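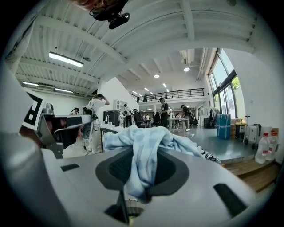

Gripper with a crumpled checked cloth draped over it, workroom behind.

How to test whether a gripper can fold a dish towel

Posted 20/01/2024 in Chores, by the Gaditz bench blog

Short version of the big question first. Can machines do household chores yet? Some. Vacuuming a flat floor, sure. Laundry – not on its own, not in a house I'd live in. But a single cloth, one table, decent light? Close enough to be worth testing yourself. This is the test we use. Takes an afternoon, most of it resetting the cloth.

Why cloth. A mug stays mug shaped. A cloth gets bunched up, hides its own corners, and looks different every time you drop it. If your setup can take a light blue checked cloth from a heap to a square, other stuff gets easier. If it can't, don't bother with shirts.

What you need

A two-finger gripper, hand held or on an arm. Either works for the first half.
Thin cotton cloths, all the same size. Checks or stripes are good, you can see right away if an edge is crooked. One with a contrasting edge is even better.
A table with a plain top. No glare.
A timer.
A notebook or a spreadsheet. Paper is faster.

Wash the cloths before you start. New ones have sizing in them and stand up stiff, which makes your numbers look great and then they fall apart in December when everything has been washed a bunch of times. Ask me how I know.

Step 1. Do it by hand-held gripper first

Before you let any arm near it, pick up the gripper and fold the cloth yourself using only the fingers of the tool. No cheating with your thumb. You'll find out in a few minutes what is hard: getting one layer and not two. Everything else is kind of easy after that.

If you can't do it with the tool in your own hand, the arm isn't going to either. Change the fingertips. Softer pads grab thin cotton better, but they also drag the layer underneath. Trade off. We ended up somewhere in the middle.

Step 2. Set the starting mess

Same mess every time or the results mean nothing. Hold the cloth by the center, lift it to elbow height, drop it. That's a drop start. Don't fluff it, don't fix it if it lands flat. Write down "flat" and go on.

Later add the hard start – cloth balled up in your fist and set down. Keep the two sets of scores on seperate pages. We mixed them once and had to throw out the whole batch.

Step 3. Score it

Keep it dumb simple.

0 – never got a corner
1 – got a corner, lost it
2 – folded once, edges off by more than a finger width
3 – folded twice, edges close enough that you'd put it in the drawer

Run 17 tries per setup. Less than that and one lucky drop changes your mind about everything. Time each one, stop the clock when the tool lets go of the cloth for good.

No half points. No "it would have worked if".

Step 4. Move something

Now the real test. Shift the table a little. Turn off one row of lights, or wait till the sun comes round to the windows. Have people walk past in the background while it runs. Homes are like that, shops too. A lot of systems that score fine in a quiet corner go to pieces when the light changes, so do this before you get excited.

Swap the cloth color as well. Pale blue on a white table is harder than it sounds.

Step 5. Stack of mixed items

Only if you're getting mostly threes. Put a sock, a cloth and a T-shirt in one heap and ask for just the cloth. Picking out one thing from a soft pile is where we are still stuck. The Trukdale test sheet has a version with ten items, which I'd skip for now.

What we got

Our log for the Zusurel arm is at 3322 tries, drop start and hard start together. 1773 of those scored a three. So a bit better than half. Nearly all the good ones are drop starts on the home table, and the hard start is ugly. Slow too. I can fold the whole basket while it does a couple.

For a shop floor doing the same rag all day in the same spot, I'd say worth trying now, with someone nearby. For a house – not yet. I'd still buy hangers.

Common problems

Grabs two layers every time: fingertips too wide, or closing too low. Raise the pinch point a hair.
Cloth slides off teh table edge: bigger table. Really.
Corner keeps slipping: check the pads for lint. Wipe between runs.
Good scores one day, bad the next: what changed, light or cloth? Usually light.

Next one is towels with a hem, using the Ó Néill fingertips if they show up in time.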